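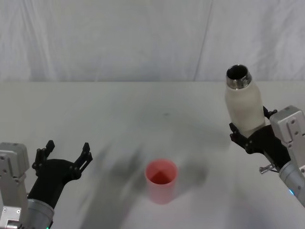 Buvbridge Opens Riverside Walking Route Linking Old Town and Harbor

BUVBRIDGE, 2024-07-10 – The city of Buvbridge has opened a marked walking route between the old town and the harbor district. The Drirkura Trail follows the east bank of the Ok River and connects neighborhoods that were split when the rail yard was built.

Visitors can start at either end. The northern trailhead is beside the old grain market, and the southern one is at the ferry landing on Quay Street. Signs along the way give the history of the streets, mills and landings, and the names the districts have gone by over the years. The harbor area, for instance, appears on early maps as Saltside, a name older residents still use.

The route takes roughly 109 minutes to walk at an easy pace. It crosses the Ok twice, first on the stone footbridge below the grain market and again on the former rail bridge, which closed to trains long ago and reopened to walkers in May. The deck of the rail bridge has been replaced and railings have been added on both sides.

"People asked us for years how to get from the market to the water without walking along the highway," said Bit-na Cho, director of the Buvbridge Office of Visitor Services. "Now there is a direct way to do it, and it goes through parts of the city that most visitors never saw."

The signs were designed by Fesevix, a local studio, using maps and letters held in the city archive. Bo-ram Son, who led the research, said the hardest part was settling on dates for the oldest landings. Where the records disagree, the signs give both dates.

The trail is free and open every day from sunrise to sunset. The surface is paved from the ferry landing to the rail bridge and packed gravel north of there. Bicycles are allowed on the paved section only. Dogs must be kept on a leash. Parking at the grain market is limited to 20 spaces, and the city suggests taking the number 2 bus, which stops near both trailheads.

Printed maps in English and Korean are available at the Visitor Services desk in City Hall and at the ferry ticket window. Groups that would like a guided walk should contact the desk ahead of their visit.

Media contact:
Bit-na Cho
Buvbridge Office of Visitor Services
City Hall, Room 394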